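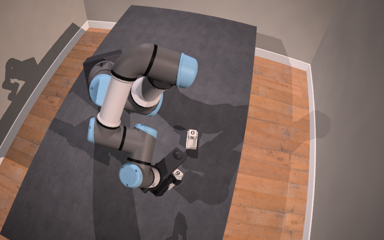 Home | Services | Service Area | Articles | Contact

Keeping an Older Boiler Going
May 26, 2024

The owner of a heating shop in Gultamham has worked on hot water boilers since leaving high school. Much of the work is in Tutham, where many of the houses still have cast iron radiators and a boiler in the basement. We met at the shop to talk about what homeowners should expect from a boiler that has been in service a long time.

The first question was when a boiler should be replaced. The owner doesn't go by age alone.

"People want me to give them a year," the owner said. "I can't do that from the phone. I need to see the heat exchanger, the burners and the venting. If the sections are sound and it's burning clean, I'll tell you to keep it."

A cracked section is different. It can sometimes be repaired on a large commercial boiler, but in a house it usually means a new unit. So does a heat exchanger that has rusted through.

Most of the no-heat calls the shop gets are for smaller parts. Circulator pumps seize after sitting all summer. Thermocouples wear out. Expansion tanks lose their air charge and fill with water, and then the relief valve starts to drip every time the boiler fires.

"They see water on the floor and figure the boiler is leaking," the owner said. "A lot of the time it's the tank. I changed 2 of them on Roy Street in one afternoon, two doors apart. Same builder, same tanks."

Homeowners can do some checking themselves. The pressure gauge on a house with two floors should read somewhere between 12 and 15 psi when the system is cold. If it keeps dropping, water is getting out somewhere, and the owner would like people to call before they get used to topping it up.

"Fresh water has oxygen in it — that's what eats the iron," the owner said. "A system that holds its water can last a very long time. I look after one that's been in the same basement for 82 heating seasons. It started out on coal."

Radiators that are hot at the bottom and cool at the top need to be bled. The owner suggests starting on the lowest floor and working up, with a rag and a cup, and checking the pressure again at the end.

We asked about efficiency. A modern condensing boiler can burn less gas, but only if the water coming back to it is cool enough for the exhaust to condense. With big radiators that is often possible for much of the winter. With short runs of baseboard it may not be.

"I did a house over in Cliveteo with a condensing boiler and the installer had left it set at 180 degrees," the owner said. "It never condensed. We put in an outdoor sensor and brought the water temperature down, and they were just as warm."

Service on an older boiler takes the shop 2 to 3 hours, with the burners pulled and brushed, the flue checked and the combustion tested. The owner prefers to do it in August, when parts are easy to get and a day without the boiler doesn't matter much. By the first cold night the schedule is full — and regular customers go to the front of the line.

Related Articles
How to Bleed a Radiator
What Your Boiler Pressure Gauge Means
Steam or Hot Water: Which Do You Have?
Choosing a Thermostat for Radiator Heat
When to Replace an Expansion Tank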